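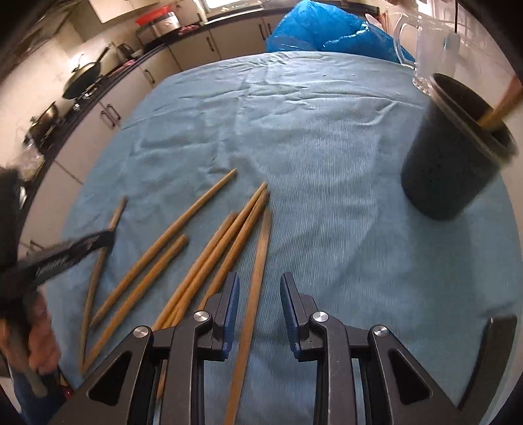
Ayman Hamdy wrote back within the hour that I should just go, and that the Plitthorpe open day was the best free afternoon of his August. But let me put down what I asked, for anyone who finds this page later.

I'm taking my nephew to the Gravenine open day and the program lists a "chopstick pickup" demo with a hand-held gripper. Is it worth lining up for, and can kids try it? He's 6 and not big on waiting - neither am I.

Ayman Hamdy
Go early! Ours had you squeeze the gripper yourself and put chopsticks in a cup, and it is way harder than it sounds. The thin ends slide right out if you grab them at a slant. I got 4 in and was very proud. They let kids try with a grown-up standing next to them.

Murakami_fan
depends on the crowd

Vullunine
I'd ask at the front desk first, every site runs it differently. When I went, the wait was nearly an hour after lunch and the talk before it was pretty dry for little ones. The people at the table were great though - they answered all 5 of my questions and let me have a second go.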